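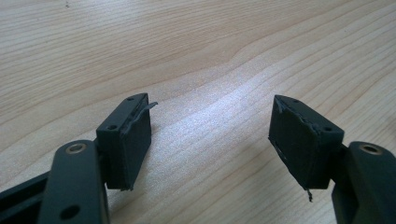

Week 11 – can machines do chores yet?

Short answer: some, slowly, if somebody sets the room up first.

Wiping a table – mostly yes. Folding towels – sometimes. Fitted sheets – no.

Shop floor is easier. Same part, same spot, all shift. Kitchens move around on you.

Grip matters more then people think. Pads wear, edges fray, friction changes, and the program dosen't know. Ask who replaces them and how often.

Read Rahimi ch. 3 before the tute. Nordin is optional, skip the maths.

Bring 2 chores from home, one you'd hand over and one you wouldn't.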